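Zarumine Drellstead Soccer Club
Team Assistant for Match Days and Equipment (part-time)

Published 19 October 2020

Our club is looking for a team assistant for the women's first team, which plays in the regional league. The position is free immediately and continues until the end of the season. We had a good start, with four wins from the first seven matches, and the coaches should have more time for the players and less for the bags and the papers.

The work is 13 hours per week on average. In a week with an away match it can be more, and in a week without a match it will be less. Training is in the evening at the Vokach Road ground. Home matches are played at the same place. For away matches the team travels together by bus and you travel with us.

Your tasks:

Prepare shirts, shorts and socks for every match, in the correct color, and bring the second set also.
Check the balls, cones and training vests before each training.
Fill out the team sheet with the coach and give it to the referee in time before kickoff.
Receive the visiting team and show them their dressing room.
Wash and dry the team clothing after matches.
Keep the list of equipment up to date and tell the club office when something must be ordered.

What we expect:

You are 18 years or older and you can lift a full kit bag without help. You are punctual. You know the rules of the game well enough to understand what a referee is asking from you. Experience in another club is welcome, but it is not a condition. A driver's license is useful, as the Vieira Cup matches are sometimes played on small grounds where the bus can't park.

What we offer:

A paid contract, paid monthly, with travel and meals on away days covered by the club. You receive a club jacket and training clothes. You can also follow the first aid course in October at our cost, if a place is still free. The squad has 25 players and they are friendly to new people, although the music in the dressing room is a matter of taste.

How to apply:

Please send a short letter and your telephone number to the club office, or leave them in the mailbox at the gate on Vokach Road. A long resume is not necessary. We invite suitable persons to a talk and then to one home match, where you can work beside the present assistant and see if you like it.

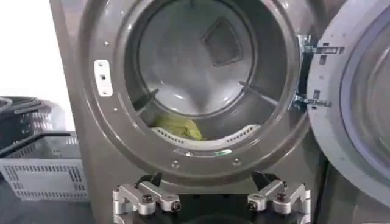 The kit work after a home match starts when the players have left the dressing room. Shirts are turned the right way out, socks are opened, and tape is removed by hand. Everything then goes into the gray front loader, whose round door swings open to the right, and for this reason we ask you to put the basket on the left side. Please look inside the drum before you begin, because shin guards like to stay behind. Washing is part of your paid hours.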